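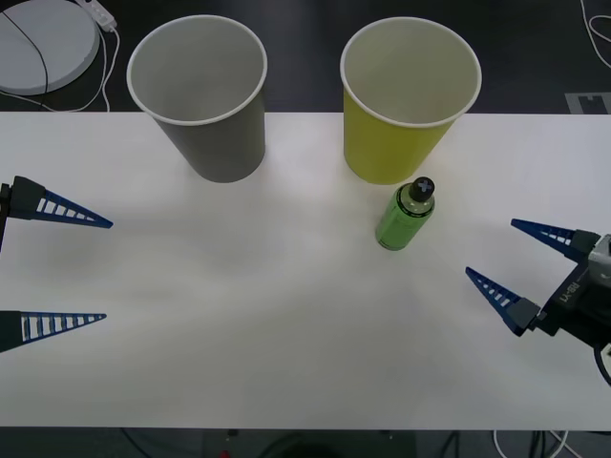
Was macht man als studentische Hilfskraft im Sommer, wenn alle anderen weg sind?

Man packt Begrüßungsmappen für die Erstsemester, geht ans Telefon und hütet das Büro, bis die Chefin aus dem Urlaub kommt.

So jedenfalls hatte es in der Anzeige gestanden, und ich brauchte das Geld, also habe ich im Juni unterschrieben. Die Chefin hieß Frau Thambiah. Sie war die einzige Person, die ich je getroffen habe, die ihre E-Mails mit Zwischenüberschriften schrieb. Am letzten Tag vor ihrem Urlaub legte sie mir einen Zettel hin, auf dem stand, dass es 1000 Mappen werden sollten, mit Stadtplan, Mensaheft, Semesterkalender und dem Gutschein vom Fahrradladen Tulla. Dann fuhr sie an irgendeinen See, an dem es keinen Empfang gab (sagte sie, ich habe das nie ganz geglaubt).

Mit mir im Büro saß Imtiaz Miah, fünftes Semester Bauingenieurwesen, der schon im Jahr davor dabei gewesen war und deshalb alles wusste. Wo der gute Locher lag. Welches Telefon man klingeln lassen durfte. Dass man um halb acht anfangen musste, weil Frau Thambiah es so in den Plan geschrieben hatte, obwohl vor zehn kein Mensch anrief. Halb acht! Ich hatte seit dem Abi keinen Wecker mehr gestellt, der mit einer Sechs anfing, und in der ersten Woche bin ich zweimal in der Straßenbahn eingeschlafen und erst am Betriebshof wieder aufgewacht.

Die Sache mit den Mappen lief gut, bis die Gutscheine kamen. Es waren 2000 Stück, also doppelt so viele, und auf jedem einzelnen stand »Herzlich willkommen am Avbridge-Kolleg«. Wir waren nicht das Avbridge-Kolleg. Das Avbridge-Kolleg war das auf der anderen Flussseite, mit dem neuen Schwimmbad und den schöneren Kapuzenpullis, und wenn man Frau Thambiah etwas wirklich Schlimmes antun wollte, dann musste man bloß den Namen erwähnen.

»Vielleicht merkt es keiner«, sagte Imtiaz.

»Es steht in Rot drauf«, sagte ich.

Ich rief also bei der Druckerei Grirkus an. Dort war ein Mann dran, der offenbar gerade frühstückte und mir erklärte, Tulla habe das so bestellt, eine Sorte für beide Häuser, das sei billiger. Bei Tulla ging niemand ran. Ich bin in der Mittagspause hingelaufen, durch die volle Hitze, und der Laden hatte Betriebsferien. Auf der Treppe saß eine Frau mit einem platten Reifen und war mindestens so sauer wie ich – wir haben eine Weile gemeinsam auf das Schild geschimpft, das hat richtig gutgetan, und danach bin ich mit Sonnenbrand auf der Nase zurück ins Büro.

Imtiaz hatte inzwischen einen Plan. Wir würden drüben anrufen und fragen, ob denen vielleicht etwas fehlte. Ich fand das Landesverrat, aber er hatte schon gewählt und hielt mir den Hörer hin.

Am anderen Ende war ein Mädchen in meinem Alter, auch Hilfskraft, auch seit halb acht da, und sie klang so müde, wie ich mich fühlte. Ja, sagte sie, sie hätten eine Kiste bekommen, aber da stehe überall unser Name drauf. Ihr Chef drehe durch. Er habe den ganzen Flur mit seinen Anrufen bei Grirkus unterhalten und sei dann nach Hause gegangen, mit Migräne.

»Meine ist am See«, sagte ich.

»Glückspilz«, sagte sie.

Wir haben uns auf der Brücke getroffen, ungefähr in der Mitte, jede mit einer Sackkarre. Imtiaz kam mit, angeblich zum Tragen, in Wahrheit wollte er zusehen. Ihre Karre hatte ein Rad, das quietschte wie eine Möwe, und die Leute auf den Fahrrädern klingelten uns an, als hätten wir die Brücke gesperrt (na gut, hatten wir ein bisschen). Kiste rüber, Kiste zurück, fertig. Sie trug einen von diesen Kapuzenpullis, bei 30 Grad, und ich habe so getan, als würde ich ihn nicht schön finden.

Am Ende der Woche waren die Mappen gepackt. Als Frau Thambiah zurückkam, braun und mit einem Strohhut, den sie auch drinnen nicht absetzte, ging sie einmal am Regal entlang, zog eine Mappe heraus und blätterte. Stadtplan, Mensaheft, Kalender, Gutschein. Imtiaz tippte sehr konzentriert auf einem Rechner, der nicht an war.

»Gab es irgendwas?«, fragte sie.

»Nö«, sagte ich.

Sie nickte und stellte die Mappe falsch herum zurück. Dann wollte sie wissen, warum im Flur eine Sackkarre mit einem Aufkleber vom Avbridge-Kolleg stand.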